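What Is a Treaty? (And Why Do Grown-Ups Argue About Them So Much)

OK so. You and your brother both want the top bunk. You yell. He yells. Somebody cries. Then you sit down and make a deal: you get it this month, he gets it next month, and whoever has the bottom gets to pick the night light. You both sign a piece of paper and tape it to the wall.

Congrats. That's pretty much a treaty.

A treaty is a written promise between countries. Could be two countries. Could be a hundred. They can be about fishing, or borders, or mail, or who cleans up a dirty river, or what happens after a war. Some are one page long. Some are huge and very, very boring to read, even for the people who wrote them.

Let's use two pretend countries so it's easier. Grallau and Pikthorpe. Neighbors. A big lake called Lake Todach sits right between them, and both of them fish in it.

The problem

Too much fishing. Every summer the boats from Grallau go out and catch as much as they can, because if they don't, the boats from Pikthorpe will. And Pikthorpe is thinking the exact same thing! So the fish are running out. Both countries know it. Neither one wants to stop first.

Ever been at a party where everyone grabs chips super fast because everyone else is grabbing chips? Same thing. But with trout.

Step one: talking

Each country picks people to do the talking. These people are called negotiators (neh-GO-she-ay-ters). Some of them are diplomats, that's a person whose whole job is speaking for their country to other countries.

They meet. They have lunch. They argue about lunch. Then they argue about fish.

Grallau wants 3650 boats allowed on the lake. Pikthorpe says no way, 419 is plenty. So they go back and forth. Maybe Grallau gets more boats but has to stay home in August, when the baby fish are growing. Maybe Pikthorpe gets fewer boats but can use bigger ones. Give a little, get a little. It's called a compromise, and it usually means everybody goes home a bit grumpy.

This part can take years. Really. Years!

Step two: writing it down

Talking isn't enough. People remember things differently (ask your brother about the bunk bed). So every single word gets written out, and there are arguments about the words too. What counts as a "boat"? Does a canoe count? Does a kid in a canoe with a fishing pole count? If you don't say, somebody will fight about it later.

And if the countries speak different languages, it has to be written in both, and the two copies have to mean the same thing. Translators work really hard on this and they don't get thanked enough. 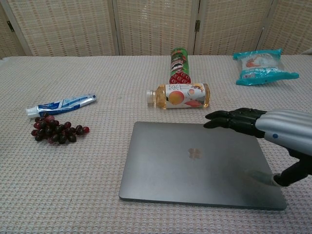 A closed laptop on a table.

Step three: signing

Once the words are done, the leaders or their helpers sign. Fancy pens. Flags. Lots of hand shaking, lots of photos. It looks like the end but it mostly isn't.

Step four: saying yes at home

Here's the bit people forget. In lots of countries the leader can't just sign a treaty and be done. Other people have to agree. That's called ratifying it. (RAT-if-eye-ing. Nothing to do with rats, sorry.)

In the United States, the president's team makes the treaty, but then it goes to the Senate. There are 100 senators, two from each state. For a treaty to go through, two-thirds of the senators who are there voting have to say yes. That's a lot more than half. If all 100 show up, you need 67.

Why make it so hard? The people who wrote the Constitution thought a promise to another country was a big deal. They didnt want one person making it alone.

But not every deal is a treaty. Presidents make other kinds of agreements with other countries too, and those have different rules. Some need a vote in both parts of Congress, the House and the Senate. Some don't need a vote at all. Grown-ups argue about which kind is which, and they've been arguing about it for a really long time.

How does a lawmaker decide?

Say you're in the parliament of Pikthorpe. The lake deal is on your desk, all 559 pages. (How did it get that long? Canoes, probably.) You have to vote yes or no. What do you do?

Read it. Or read some, and have your helpers read the rest.

Ask experts. Fish scientists, for this one. How many fish are left? Would this many boats be OK?

Listen to the people who voted for you. Maybe half your town fishes for a living and hates the deal. Maybe the other half swims in the lake and loves it. They'll all call your office. They may all call on the same morning.

Think about what happens if you say no. A deal can have parts you don't like and still be better than no deal. Or it could be so bad you'd want to start over. People who are smart and care a lot can look at the same pages and pick different sides.

Sometimes a lawmaker votes a different way than lots of people back home wanted. Then they have to explain why, out loud, and at the next election the voters decide if they liked the explanation.

But what if somebody cheats?

Good question. Really good question.

There's no giant world principal who can send Grallau to detention. So treaties have ways of checking built in. Inspectors might visit the docks and look at the catch. Countries might have to send reports. If somebody breaks the rules, the other side might stop trading with them, or quit the deal, or take the problem to a special court where judges from different places listen to both sides.

Doesn't always work. But countries mostly want other countries to believe them next time, so they have a reason to keep there promises.

Words to know

Treaty — a written promise between countries
Diplomat — a person who speaks for their country to other countries
Negotiate — to talk until you get to a deal
Compromise — when each side gives up something
Ratify — to officially say yes to a treaty

Try it!

Get about 4 friends or so and split into two countries. Name them. (Ours had Greco on one side and New Cupcake on the other.) You have one bag of pretzels and both countries want it. Write a treaty. Short one! Then trade papers and look for sneaky ways around the rules. Fix the holes. Sign it. Eat.

Words by Gaetano Carbone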